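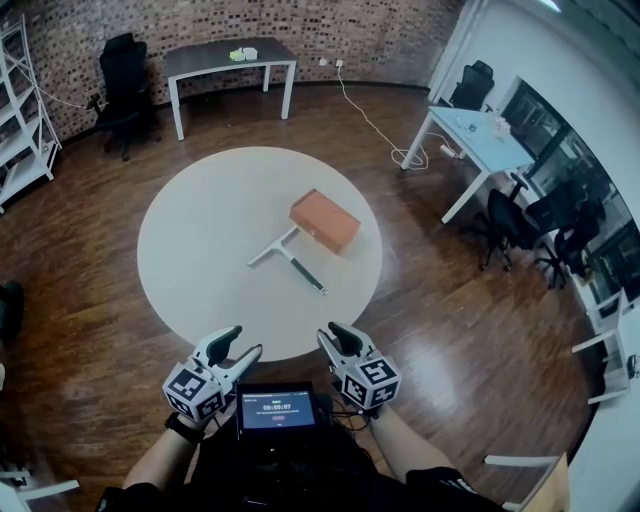 Round white table with an orange box on it

Search Console shows my page name but no clicks

I run a small site called Drornow that reviews home goods. Since November, Search Console says one of my pages got 345 impressions for the word "Akosier" and 2 clicks. The page sits at position 97 most of the time. It used to be on the first page of results. I didn't change the title or the text. Is this a penalty, or did the search just get more popular and push me down?
Siu-ming Liao

Check the Manual Actions report first. If it says no issues, you don't have a manual penalty. Then go to Performance, pick the query, and compare the last three months with the three before. If impressions went up while your position dropped, more people are searching and bigger sites have moved in. Also look up the word in Google Trends, with the country set to where your readers are. Trends gives you a scale from 0 to 100, not a number of searches, so don't try to match it to your impressions.

I had the same thing with a page about Veston. Over 400 impressions in a month and hardly any clicks. I rewrote the opening paragraph to answer what people were typing and it came back to page two after a few weeks.
Lok-yiu Chuang

average position is an average so dont read too much into it. try searching in a private window
Lam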